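We spent 13 days with the Jemon bin-picking kit, and I've been looking forward to putting this page up! Jemon sells it as a package: a two-finger gripper, the mounting plate, and Fluvlow, the software that decides what to grab and how. It goes on an arm you already own. Ours went on the KUKA in the Mandside shop, and we had it reaching into a bin by the second afternoon.

Anything small enough to lose under a couch was fair game for the tests.
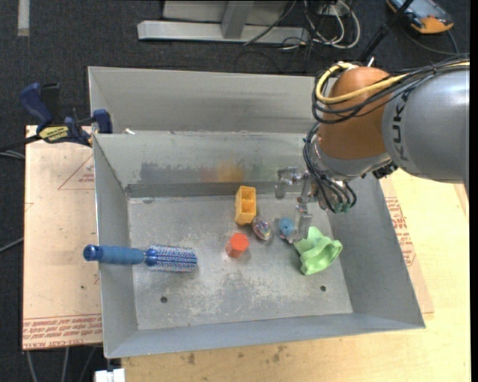
*Words and pictures: Oyelaran*
*24 December 2019*

**Going in among the odds and ends.** A hairbrush, a crumpled green cloth, a couple of bright blocks, a little something in shiny wrapping. I love this mix, and one of the fingers reaches down between the cloth and a little blue ball-like thing.

We logged 1,738 picks with 28 different items. Soft things were my favorite to watch (cloth is hard!), and Fluvlow let us slow the close speed for those without touching anything else. Swapping fingertips takes 2 screws. The printed manual is thin on cable routing, so leave yourself an extra hour there.

The August update added saved bin layouts, and we used those every day.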